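Flovley Bench Picking Cell – Set-up, Care and Parts

The Flovley bench cell is supplied by Toledo Handling to colleges, test rooms and small packing firms. It is intended for light picking work in which a two-finger gripper takes a single item and places it in, or removes it from, an open container. This page sets out how the cell is prepared for use and how it is kept in order. It was last revised on 26 Jul 2018 and replaces the sheet issued with earlier units.

Preparing the table

The table should stand level on all of its feet before the arm is switched on. Plain white panels are fitted behind and at the sides so that the cameras work against an even background. Nothing should be hung on or taped to the panels. The test container is placed within the marked reach of the arm, and one light item is used for the first run. Stock for later runs is kept off the table. 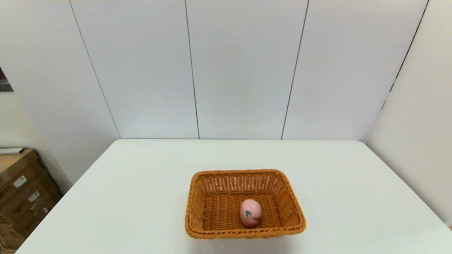

May a customer's own containers be used in place of those supplied?
Any open container up to 30 cm deep may be used, provided that the new rim height is entered on the set-up screen before the first pick.

Rim height is the setting most often entered wrongly. It is measured from the table top to the highest point of the rim, and 8 mm is then added as clearance. Where the rim is uneven, the measurement is taken at several points and the largest is used.

Care of the gripper

The fingers are to be inspected after every 500 picks. The arm is moved to the rest position, the power is isolated at the wall and the key is removed. Each finger is wiped with a lint-free cloth, slightly dampened with clean water. Solvents must not be used – they dull the finish and may harden the inner faces. A soft brush is suitable for the slots.

The two finger screws are checked with the driver supplied. A finger that moves when pressed sideways by hand should be removed and refitted, and the closing position set again from the service menu. Fingers are replaced as a pair.

The wrist camera requires little attention. Its window is cleaned with a dry lens cloth, and its position is checked by opening the gripper fully over the bare table top. Both finger tips should appear in the picture at nearly the same height. A small difference can be corrected on screen, whereas a larger one calls for the camera bracket to be loosened and reset.

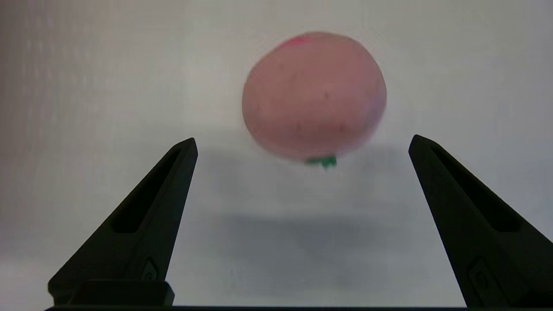 Hwa-young Shim writes that at the Bomside training rooms the closing position drifted after each change of fingers until staff began to let the arm warm up before setting it, and she asks whether that step could be added to the instructions.

The step has been adopted. The arm should now be run without a load for 30 minutes before the closing position is set.

Parts and service

Replacement fingers are ordered under part number 886 and are sent from the Risthorpe store with new screws. Requests for a service visit should be addressed to Thabiso Adams and should state the serial number shown on the base plate. The store closes for stocktaking during the last week of December – orders received in that week are sent out when it reopens.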